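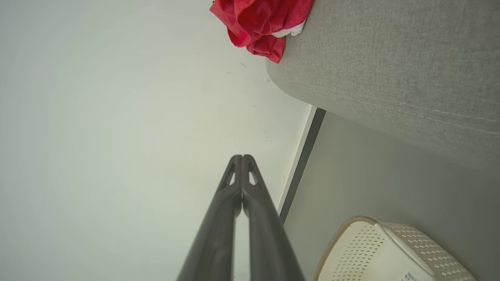

The lighthouse that may not have done what the sign says

Every coastal town with a lighthouse has a story about the keeper, and Bullalberg has three of them, none of which agree. In the version painted on the board beside the car park, the keeper's daughter rowed out in a February gale and brought in the crew of the coal barque Marnance. In the version told at the bakery, it was the keeper's wife. The third has a dog in it.

I went up to see the tower expecting to enjoy myself, and I did, mostly. It's a handsome thing, squat and whitewashed, on a knuckle of rock that takes the southerly full in the face. But I'd read the board the night before and something about it bothered me. It gives no source. It says the light was "the most important on the coast", a claim I have now seen made for every light I've visited.

Ankit Joshi has spent much of his retirement reading the old harbour books, and he was the first person in town to tell me he didn't believe a word of the rescue. The Marnance existed, he says. She carried coal and she did go aground. The harbour book has her refloated on the next tide with her crew still aboard, and a bill of 350 pounds for the tow.
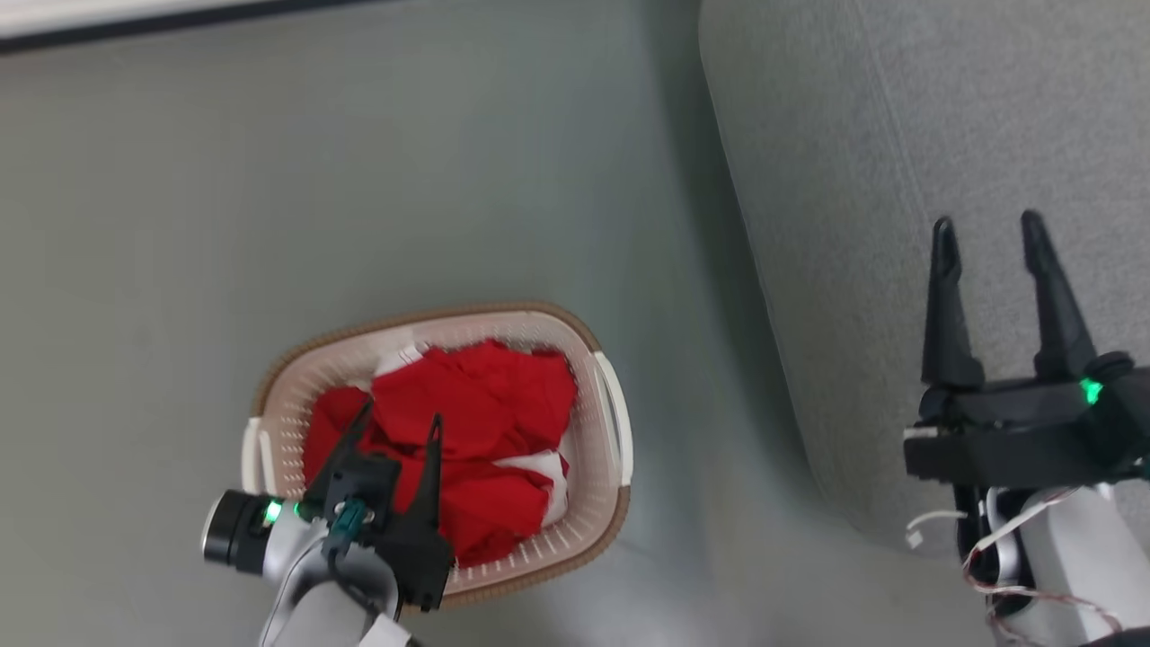 Nobody likes to hear it. The rescue is on the tea towels, and the primary school acts it out each year with a cardboard boat. When Joshi wrote to the local paper, he got a reply from Renu Tripathi, who runs the tower tours, asking what harm the story was doing.

It's a fair question, and I put it to her again at the top of the stairs. She pointed out that harbour books were kept by harbour masters, who had reasons of their own for making a grounding look tidy. Then she showed me the keeper's logbook, or the photocopy of it. The page for that week is missing. Tripathi takes this as a hint that something happened. I took it as a missing page.

What can be shown is less stirring. The tower was paid for by the Malhotra shipping family, who wanted their own vessels in safely and charged everyone else for the privilege. There were 500 men on the works at one point, according to the board. Shalini Shakya, who wrote a thesis on the wage sheets, can find nothing like that number. She thinks somebody added up the weekly totals and counted the same masons over and over.

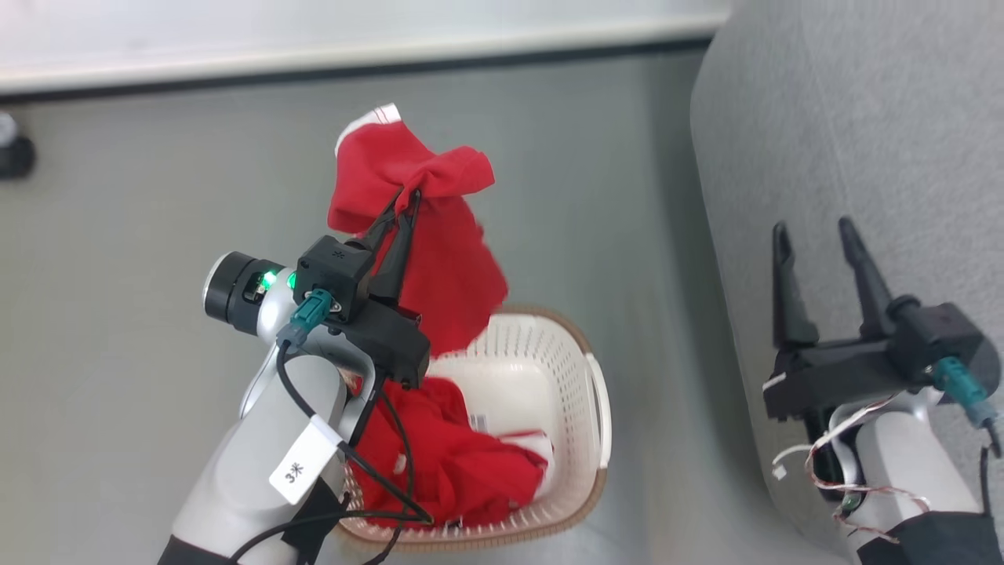 Shakya is also doubtful about the gun platform on the seaward side, which visitors are told was built to hold off the Russians. It faces the wrong way for the channel, and no gun ever turns up in the accounts. Her guess is a coal store. I stood on it for a while in the wind and could see the argument, though I could also see why you wouldn't put "coal store" on a postcard.

The council has set aside $2385 for a new board. Joshi wants the tow bill on it. Tripathi wants the rowing boat kept, perhaps with the word "legend" in smaller type. When I left they were still arguing over how small.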